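# About the Prelcombe Workshop

The Prelcombe Workshop is a shared facility for members who design and build automated equipment in their own time.
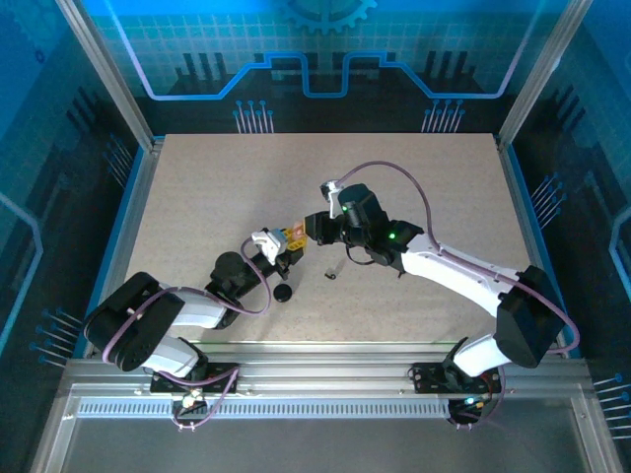

*The two-arm station, with a small block held in the right gripper.*

The workshop occupies three rooms on Flodham Road and serves more than 300 members. Its main project, known as Rennie, is a pair of robotic arms mounted on a single aluminum rail. Members assemble, wire, and program the arms themselves — instruction is offered to those new to the work.

Rennie was begun in December and moved to its present station in July 2021. Build notes are kept in the Preteck library and may be consulted during open hours. Applications for membership are accepted throughout the year at the front desk.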